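Old tower: fix it up or let it go?
Started 2020-06-14

seulgi_a
My Nukstead desktop is crawling. The shop quoted me 200 for an overhaul. I only do email and taxes on it -- worth it?

yasirk80
Nope. Put in a cheap SSD and more memory yourself, maybe 80 total. Mine's been happy since May.

hskwon
Disagree! Old power supplies die and then you're out the money. Buy a used one.

yasirk80
Mine's lasted fine -- three upgrades, same supply.

ahrin_s
I'm with Yasir, side panel off and have at it.

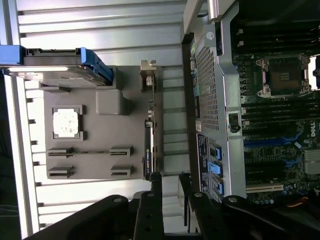
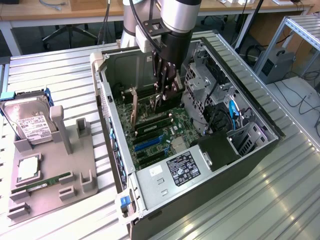 seulgi_a
Do I have to reinstall everything if I swap the drive?

yasirk80
You can clone the old drive to the new one and keep it all.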